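Let the slow ones teach

I have spent most of my working life showing other people how to do things with their hands, and the last three years showing machines. My view is a simple one. We pick the wrong people to drive the arms.

When Privau took on its first operators, it wanted quick ones. The test was to pick up a cup by remote control and set it down again, against the clock, and whoever got through the most went home with a job. I passed. So did a lad who had played a lot of games and could make the arm look like it was swatting flies.

His recordings were no good to us. He would close the jaws before they were square to the cup, feel it slip, and correct so fast that you could hardly see it on playback. He knew what he was correcting for. The arm learning from him had only the movement to go on, and it learned to twitch.
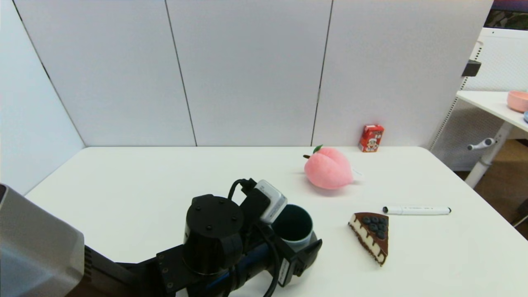

Issue 9

Take a mug held clear of the table, with a toy peach and a slice of toy cake close by. A person at home would move it without a thought. Driving an arm, you have to decide which side to come in from, how high to lift and when to let go, and you have to decide it much the same way each time or the recordings argue with one another.

Khrystyna-Mariia Semeniuk joined us in April from the packing floor at Ofori. She was the slowest operator we had. She stopped above each thing before going down to it, and stopped again after the grip. Her supervisor wanted her moved. I asked to keep her, and trained one arm on her sessions alone. It dropped far less than the others did.

I accept that slow work costs money. Braninex pays by the finished session and gets a great many of them, and there are jobs where plenty of rough examples will do. Handling crockery is not one of those jobs, in my opinion.

If I were hiring tomorrow I would put the clock in a drawer and watch where people pause.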